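Robots > Learning from demos > Splitting long tasks into chunks

How I cut long two-arm demos into short skills

If you've trained a policy on a task with more than one stage, you probably know the feeling. The short bits work great on their own, then you ask for the whole thing in one go and the arm wanders off somewhere in the middle. I fought with this for most of May, and what finally helped was pretty simple: cut every demo into chunks, train with a chunk label, and give the policy a tiny "which chunk am I in" head. Let me walk you through it the way I do it on our Lumard bench (two arms, a wrist camera on each, one fixed camera off to the side).

The task I'll use is small: open canister, bottle goes over the mouth, bottle goes in. It sounds like one move. For a policy it's really a bunch of moves with very different pictures attached to them, and the wrist view is where you notice it most.

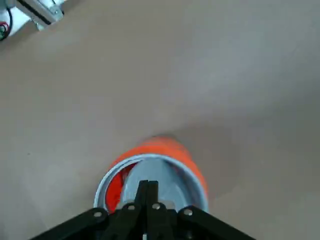 I used to cut by time, which was lazy and I paid for it! Demos never run at the same speed, so a cut at ten seconds lands in the approach for one and in the release for another. Cut by contact and gripper state instead. That's most of the trick.

Step 1. Record more than you think you need

I recorded 482 demos and kept 418. The ones I tossed were mostly dropped frames from one wrist camera, plus a pile where I'd bumped the table halfway through. Don't try to save those. I did, for a whole afternoon, and the model got worse.

Move things around between takes. Put the canister upright in some, on its side in others, swap which side the bin is on, and turn the bottle so the gripper meets it from different ends. If your bottle is clear you want lots of variety here, because clear plastic looks like whatever is behind it and the wrist camera has to learn that the hard way.

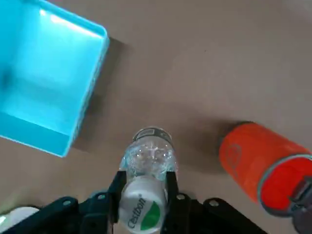
Step 2. Mark the cut points

I wrote a little script called Pason that reads the gripper width and the wrist force and suggests cuts. Nothing fancy:

- gripper closes and stops before fully shut: grasp
- wrist height goes over a set line: lift
- bottle is over the mouth and sideways speed drops close to zero: line up
- gripper width jumps: release

Then I go through by hand and drag the bad ones. Line up is always the messy one. People slow down, speed up again, nudge, slow down again, and the script will happily give you four cuts where you wanted one. Keep the last one.

Use the fixed camera for this part. From the wrist you can't judge how far the bottle is from the rim, and from the side it's easy.
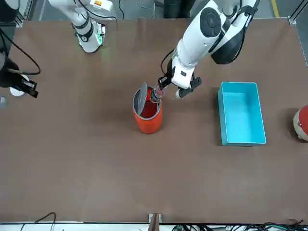

The other arm needs labels too, even when it's only waiting. I left those blank at first, and the policy decided that blank meant "do something interesting." Give it a plain "hold" label and it'll calm down.

Step 3. Train with overlap

Let each chunk borrow 10 frames from the next one. Without the overlap I got a little hiccup at every switch, like the arm forgot what it was doing. I train all the chunks in one network (Allora is what we call ours) with the label fed in next to the images. Separate networks per chunk also worked, but loading them was a pain and they disagreed at the seams.

Step 4. Test the seams first

Start the arm right before a switch and run only through it. Do that for each seam before you ever run the full task. I do roughly 60 of these short runs per model, moving the canister a bit each time. If line up to release is shaky, go back and fix your cuts before touching the learning rate. I've lost days to the learning rate.

One more setting to check: the label head needs a short memory, or it flips back and forth when the gripper hides the rim. I make it hold a label for at least five frames before it's allowed to change.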